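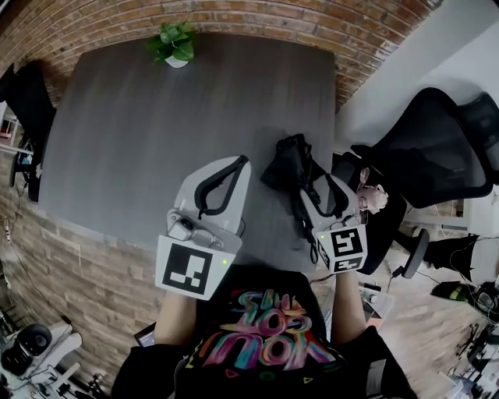
Nele Seidel, "Tadthorpe" (on repeat since March)

Quick one tonight, dinner's in the oven and I have maybe 11 minutes.

So. New Nele Seidel song. Played it on the bus, missed my stop, played it again walking back. It's called Tadthorpe, I think that's a town? Didn't look it up. Don't want to.

Starts with just her and a nylon string guitar, a little out of tune on the high end. Then a drum machine creeps in, really dry, like someone tapping a shoebox. No big chorus. You keep waiting for one and she just sings the same four words a bit higher. And it works!! By the third time round I had goosebumps.

Lyrics are about going back to your mom's house and finding your room turned into storage. "You kept the lamp and not the bed." Oof. I moved home for a summer once so yeah, that one got me.

Her last EP, Clinudine, was all synths and reverb and I liked maybe half of it. Closer was great, the rest sort of washed past. This is so much barer. You can hear her breathe in before the bridge. You can hear the chair.

Small gripe, the fade out. It's too short and it lands right when the second voice comes in. Who is that singing? Credits only say "Ignacio". If you know, tell me, I've been hunting for his stuff all week and got nowhere.

Video had 1,293 plays when I found it, over 2,000 now, and I'm probaly a good chunk of those.

She's doing a set at Nerkport next month, small room, standing only. I have a ticket. Going alone unless Dee gets out of work early (Dee, get out of work early).

Album after that, supposedly. No title yet. If the rest of it sounds like this I'll be unberable.

Ok timer's going. More on the weekend, I still owe you the cassette post.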